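整理玩具这件事，我拖了快一个夏天。家里那套过家家的厨房用品，原先统统塞在一只大布袋里，要找颗草莓得把整袋倒出来，玩完再胡乱扫回去，日子久了，连我自己也说不清里面到底有些什么。前阵子下雨，哪儿也去不成，我干脆腾出一张白桌子，把它们一样一样摆上去，慢慢看，慢慢想该怎么收。

先说番茄酱瓶。小朋友玩过家家，不管做什么菜，最后都要挤番茄酱，煎蛋要，香蕉要，草莓也要（我尝过许多次“番茄酱草莓”，每次都得点头说好吃）。红瓶身、小白盖，瓶颈上还有一圈标签，在一堆玩具里最显眼，我通常第一个找到的就是它。

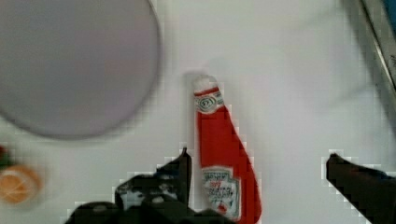
所以我给它定了规矩：番茄酱算“调料”，单独放，不跟水果混。听上去有点小题大做，可是小孩子其实很吃这一套。你告诉她“调料回调料的家”，她比谁都认真；你要是只说“快收好”，她就能在地上再躺十分钟。

这个办法是从老朋友Roland Parsons那里学来的。他家里有三个孩子，玩具比我家多出好几倍，客厅却总还能走路。他写信跟我说，别按颜色分，也别按大小分，要按“做饭的时候谁先用到”来分。我起初不信，觉得颜色多好认呀，红的跟红的放一起，不就完了？结果草莓、罐头、番茄酱全挤成一堆，做一顿“早餐”要翻遍整个盒子，第二天我就老老实实改了回来。

现在大致是这样分的：

- **调料和罐头**：番茄酱一类，还有那个红罐子。罐子会滚，直接搁在桌上，一转身就跑到柜子底下去了，给它找个有边的托盘躺着，省心很多。
- **碗和盘**：大圆盘垫底，小碗往上叠。深蓝色的小碗是香蕉的老位置，剥了皮的香蕉往里一放，皮搭在碗口上，还挺像样子。 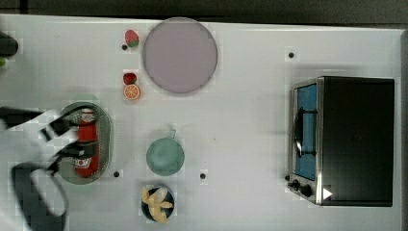 ## 水果最难收

碗盘再多，叠起来也就一小摞，真正磨人的是水果。它们小，又圆，还特别受欢迎，走到哪里都有人往口袋里揣一个。我在大衣口袋里摸到过草莓，在书架上见过橙子片，有一回洗衣机里也捞出来一颗，绿叶子都泡得发亮了。

我试过给每种水果配一个小袋子，抽绳的，写上名字，看着很专业。坚持了大概一个星期吧，袋子们就空荡荡地挂在那里，水果照旧四处旅行。后来想想，四五岁的人怎么会有耐心去拉抽绳呢，连我自己都嫌麻烦。

最后还是大圆盘救了我。那只淡紫色的盘子够大，平时就让它空着，算是“水果的集合点”。吃饭前喊一声“水果回盘子”，孩子就会满屋子去找。草莓往往最先到，橙子片总跟在草莓旁边，她说它们俩是好朋友，不能分开坐。好，那就不分开，反正我也舍不得跟她讲什么道理。

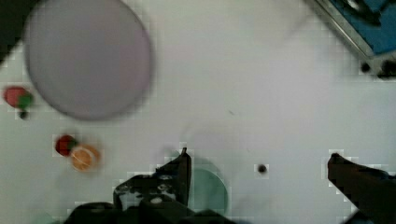
*还没坐进盘子里的草莓和橙子片*

收纳的盒子我也挑了很久，中间还走了弯路。一开始看中Kodard的一款分格箱，格子漂亮得不得了，搬回来才发现每一格都浅，番茄酱瓶躺不进去，盖子怎么也合不上。退掉之后换了Jemal的敞口筐，没有盖，没有格，样子朴素得很，反而一直用到今天。筐里垫一块旧毛巾，放下去的时候声音小，楼下邻居想必也松了一口气。

烤箱不进筐。它方方正正，黑色的身子，银色的边框，往桌子右边一立，整个厨房就有了样子。孩子每次都要先问一句“烤箱热了没有”，我说热了，她才肯放东西进去。你看，收玩具收到后来，重要的还是留一两样在外面，明天一抬头就能接着玩。

写到这里本来想收尾了，后来出门住了些日子，又添上一段。

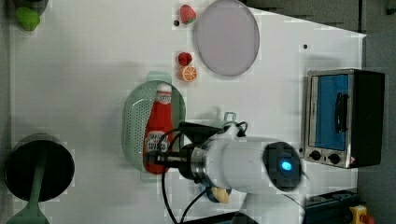

**Ridoslow，11月**

我们在这边借住，行李有限，只能带一小部分玩具来。我让她自己挑，本以为她会选烤箱，结果她抱来的是那只薄荷绿的沥水篮，椭圆形，一排一排的小洞，说里面可以住番茄酱。

我说番茄酱不用沥水呀。她想了想，说它洗完澡要晾一晾。这下我那条“调料单独放”的规矩，倒有了一个正式的家。出发前我们在家里试了一下，瓶子放进去刚刚好，旁边还有一点空，她又往里塞了两颗草莓，水果和调料到底还是混在一起了，我装作没看见。

这边的桌子小，摆不开全套，只能一顿饭做完收掉，再做下一顿。奇怪的是东西少了，她玩得反而更久，一只篮子一会儿是锅，一会儿是船，昨天还当了帽子。我坐在旁边喝茶，负责当客人，也负责说好吃。

在Dravusik的外婆听说我们没带烤箱，很着急，打电话来问要不要寄一个。我说不用不用，过些天就回去了。她还是不大放心，又问那香蕉带了没有。带了，在我外套左边的口袋里。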